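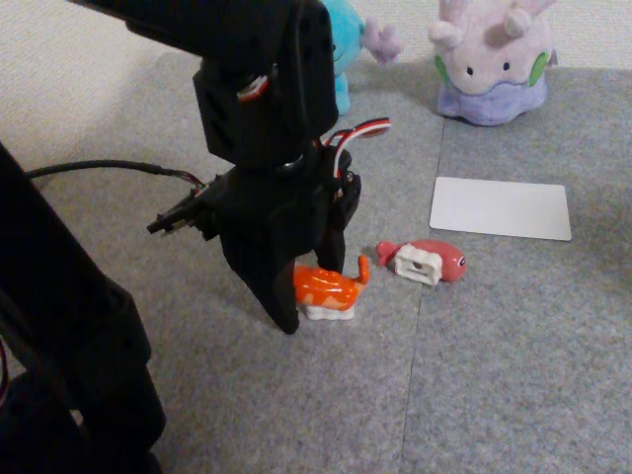
I have reached the age at which people give me small ornaments. I don't remember asking. It started with a pottery hedgehog, and word must have got round, so that when Zsófia Csonka came back from Budapest in November she handed me a paper bag and watched my face while I opened it. In it was a cat pretending to be sushi. I have lived with it since, along with its companion, and feel qualified to review both. The cat is ceramic, glossy, striped orange and white, and stretched out along a block of white rice with its tail curled up at one end, as pleased with itself as any cat that has found somewhere unsuitable to lie. The fish is pink, with a small dark eye, and has a white band round its middle that I took at first for a cummerbund.

They come from a range called Iso, made by a firm called Cerell, and they are sold separately. The cat was 2,025 forints and the fish 1,479. I know because Zsófia left the stickers on, which I choose to see as carelessness. That puts a cat above a fish by a fair margin, and anyone who has owned a cat will tell you the cat would have set the prices that way itself.

## The cat

Let's take the good one first. The glaze is properly shiny and goes right into the awkward bit where the body meets the rice, which is where cheap ornaments usually give up and leave you a chalky line. The stripes are neat. I wouldn't have wanted them any neater, as there is a kind of perfect stripe that makes a thing look printed.

The tail is the obvious weak point. It stands up on its own at the end, and every visitor picks the cat up by it. I have started saying "by the rice, please" in the voice of a museum attendant. So far it has held, including one trip off the bookcase, though that was on to carpet and I wouldn't care to repeat it over the kitchen tiles.

Weight is decent for the size. It stays put when you shut a door hard. It will hold down a gas bill and a dentist's reminder, which I can confirm as it has been holding down both for longer than it should.

Then there's dusting. Rice, even in ornament form, is a block and wipes clean in one go. The space inside the curl of the tail needs a cotton bud. I mention this for the sort of person who minds, and I'm sorry to find that I have become one.

## The fish

I am less sure about the fish. It lies on its side, as fish on a plate do, and has a perfectly good forked tail and a nice rounded head. The colour is a strong pink. It is the pink of sweets from a jar, and next to the orange of the cat it takes a bit of getting used to before nine in the morning.

My trouble is with the band. On sushi the wrapping ought to be seaweed, and seaweed ought to be dark. A white one leaves the poor thing looking bandaged. It has a little dark rectangular mark on it too, and I have turned that towards the lamp several times without deciding what it is supposed to be. A buckle, perhaps. Alasdair Pringle next door says a label. He also says the fish is the better of the two, and that I am prejudiced in favour of the cat on account of it being a cat. I have no defence to offer.

What the fish does have is a sense of calm. It looks as if it has had a long day and somebody else is dealing with supper. I moved it to the windowsill over the sink, where it has been good company during the washing up and where the pink doesn't have to argue with anything.

## As a pair

Zsófia's view is that they belong together, cat on the left and fish on the right, and she puts them back that way whenever she calls. I can see the story she is after. The trouble is that the cat has been made to face the world with complete indifference, and no arrangement I've tried has persuaded it to take an interest in the fish. It may be that it is full of rice.

Against a plain grey background they look their best. I found this out by putting them down on the carpet while I cleared a shelf, and for a moment thought they were rather handsome. On my actual bookcase, which is brown and already busy with hedgehog, they look like something that fell out of a cracker. If you have one of those pale, tidy homes with a single vase in it, you'll do better than I have.

## Compared with the other lot

For fairness I also went to look at the Irumeo ones, which a gift shop called Kinnear keeps in a basket by the till. They are lighter, and the one I picked up had a rough patch underneath that would have scratched a table. They had a prawn, though, and it was quite a good prawn. If the Cerell people did a prawn with the same glaze as the cat I would be in some danger of buying it with my own money, and then I suppose I'd have to stop telling people that these things just arrive.

## Scores

**Cat:** very good. Well finished, heavier than it looks, knows its own mind. Mark knocked off for the tail, which is asking for it.

**Fish:** fair. Pleasant expression, baffling midriff. Better on its own than in company.

**Packaging:** a paper bag, twisted at the top. Everything got through a flight in a coat pocket, so I can't complain.

**Would I buy them?** The cat, yes, for someone else, and I'd take the sticker off first. The fish I would have left in Budapest three months ago. I'd want it back now, mind you – the sill looks bare when I take it down to wipe underneath.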